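Print this page | E-mail this page

Housekeeping Practice, Unit 3: Surfaces
Instructor: Bình Lã

Check a surface before you put anything on it. Wipe it in straight strokes, left to right, with each pass overlapping the last. Fold the cloth to a clean side after every 2 passes.

For the practice round, use the Prutik cloths. Dilute the Skikix cleaner to 200 ml per bucket – no stronger. Work from the far side toward yourself, and do the edges last.

Plain, strong colors are good for practice. Look along the surface from low down as well as from above.
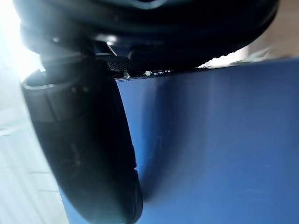 Fig. 17. Smooth blue surface, close view.

Bring your checklist to the October session.

Print | E-mail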